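Shelf tidying: does one-in-one-out work?
Posted 29 September 2025 by Fistgate
Print this page | E-mail this thread

Fistgate: Everyone swears by one in, one out for open shelves. I've kept it up since May and I'm not convinced. Toys still drift up beside the books.

Womano: Because it's a slogan. Mine held for almost 30 days.

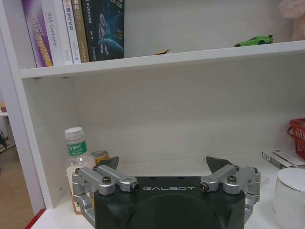
Bisano: Should drinks go on the same unit as books?

Womano: Only on a lower shelf, so a leak can't reach the pages.

Kashindye: Disagree. Drinks belong in the kitchen. Mixing them is how you end up with a shelf of everything.

Fistgate: My kitchen is 2 cupboards. Where would you put them?

Kashindye: Fewer drinks, then.

Bisano: Easy to say. I paid 107 quid for shelves and I'll put what I like on them. A green toy car next to the books bothers me less than a rule I have to remember.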